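Puvthorpe makers' fair returns to Grendport in October

The Puvthorpe Makers' Fair is coming back to Grendport this October, and it's going to be the biggest one yet! Organizers have signed up 282 exhibitors from across the region, with everything from small-batch bakers and clockmakers to companies that turn out parts by the thousand.

The fair runs for 4 days in the old ferry hall, and doors open at 11 each morning. About 4000 people came through last year, and the line for the pottery wheels stretched all the way out to the pier. This time there will be twice as many wheels (and, happily, a second coffee stand).
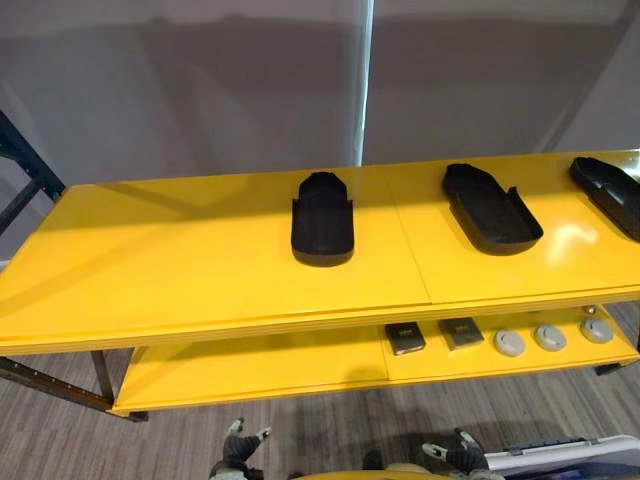 Oğuzhan Güler, who runs the fair's program, is especially excited about the workshop tours. Local firms Druvo and Bastos are both opening their doors for the first time, and a free shuttle will carry visitors out to them from the ferry hall. "I grew up six blocks from Bastos and I've never been inside," he said. "I'll be on that first bus!"

Evenings belong to the music stage, where bandleader Erhan Başaran is bringing a brass group made up entirely of people who built or rebuilt their own instruments — expect it to be loud. Kids get in free all day, and tickets for everyone else go on sale next month at the ferry hall box office.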